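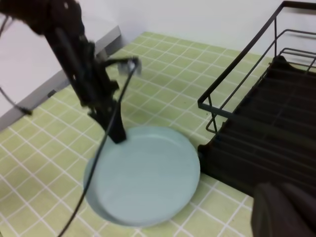
About Drollach

Small web host. Shared hosting, a handful of managed servers, domains, email. Been going since the January we got fed up with our old provider and rented a rack of our own. We meant to host our own stuff and a few friends' blogs. Then the friends told people.

Now 900 customers and 2000 or so sites between them - hang on, 2000 exactly when this page was last edited, which pleased us more than it should have. Mostly blogs, club sites, small shops, a few forums that have outlived three versions of the software they run on.

What we do

Shared hosting for people who want to write posts and not think about it. Managed servers for people who have outgrown that. Domain names at what they cost us plus a bit. Mailboxes. Moving your site over from somewhere else, free, if it's a normal sort of site. If it isn't a normal sort of site we'll have a look and tell you a price first.

We don't do web design. We get asked most weeks. Sorry. We don't do SEO either, and if somebody rings you claiming to be from Drollach and offering it, put the phone down and send us an email.

Where the machines are

Two places. The main one is Tralov, which is our name for the room and everything in it. All shared accounts live there. The second is Eichhorn, which is smaller, in another town, with a different power company and a different line in. Backups go from Tralov to Eichhorn every night. Name servers are split across both, so if one drops off your domain still resolves and your mail waits in a queue and doesn't bounce.

We own the hardware. Rent the space. When a disk goes we drive over and change it ourselves, spares are on a shelf there.

Oldest server still in use is a backup box at Eichhorn. It will be retired this year. We said that last year as well.

Outages and attacks

We've had both. Worst one was a flood of junk traffic aimed at one customer's forum, which took out the name servers for everybody for the best part of an afternoon. The forum had banned someone. That was all it took.

What we changed after:

Filtering is upstream of us now, before traffic gets to our own line.
Name servers are on separate networks.
The status page is hosted with a different company altogether. It used to be on our own servers, so it went down with everything else and people quite rightly shouted at us.
If one site is being attacked we can move it to an address of its own and leave the rest alone.

We do not cancel accounts for being attacked. Some hosts do. We'll ask you to sit behind the filter for a while, and comments or logins might be slow for a day or two, but you stay a customer and your site stays yours. Same price.

If we go down, look at the status page first. We update it before we answer tickets. Short updates, usually with spelling mistakes, because the person typing is also the person fixing.

Your data and who gets to see it

Gets asked a lot so it has its own bit.

Server logs are kept for 26 days, then deleted. Backups of logs don't exist, we leave them out on purpose. We can switch visitor logging off for your site completely if you ask, or cut the last part off each address so it's less use to anyone. You lose some detail in your stats. Your choice.

If the police or a court send us a request we read it properly. It has to be a real order, it has to name a particular account, and it has to ask for something particular. We've sent back ones that asked for everything. Where the law lets us we tell the customer before we hand anything over, so they have time to get advice. Where it doesn't let us, we don't, and we won't pretend otherwise.

We don't sell data. We don't run ads on anybody's site. There is no tracking on this page apart from a basic visit counter, and even that breaks every so often.

Copyright complaints go to the abuse address. We pass them to you first and give you time to answer, unless a court says something different.

Plonduver

Plonduver is our control panel. We wrote it becuase the one we were paying for doubled in price and got slower. It does the things people use: adding a domain, making a mailbox, restoring a backup, seeing what's eating your disk space, changing PHP version. One page each. No wizard.

It's plain to look at. Works on a phone. You can restore one file or one database without rolling back the whole site, which was the reason for writing it in the first place.

Still missing: proper two-person accounts (so your web person can have their own login), and a calendar. The first is being worked on. The calendar probably won't happen, there are better ones about.

Support

By email and ticket. There's a phone number for managed servers only. Everyone who answers tickets also works on the servers, so you won't be passed up a chain, there is no chain. Office hours for ordinary questions. Out of hours for anything that's actually down.

98 per cent of tickets last year got a first reply the same day. The rest were mostly ones that went into our own spam folder, we have now fixed that. Twice.

Things that help us help you:
Tell us the domain. You'd be surprised.
Paste the error as text if you can.
Say what changed, even if you think it's nothing. It's usualy a plugin.

Running WordPress with us

Most of you do. We install security updates for the core automatically. We don't touch plugins or themes unless you tick the box in Plonduver, as we've seen too many sites fall over from a theme update at three in the morning.

If you've got a spare copy of your blog elsewhere, a free one somewhere, keep it. We mean that. Handy place to post a note if we're having a bad day, and we won't be offended.

Money

Pay monthly or yearly. No first year cheap then triple it. Prices have gone up once, when electricity did, and existing customers got three months' warning by email. Leave whenever you like - there's an export button, it gives you files, databases and mail in one archive, and we refund whole months not used. Domains can't be refunded once registered, that's the registry and not us.

Charities and clubs get a discount. Write and ask, there isn't a form.

Getting in touch

Sales, support and abuse each have their own address on the contact page. If in doubt use support, we all read it. Please don't send passwords by email. We never need them.

Page last updated 12/05/2024. Prices are on the prices page, not here, so they only have to be changed in one place.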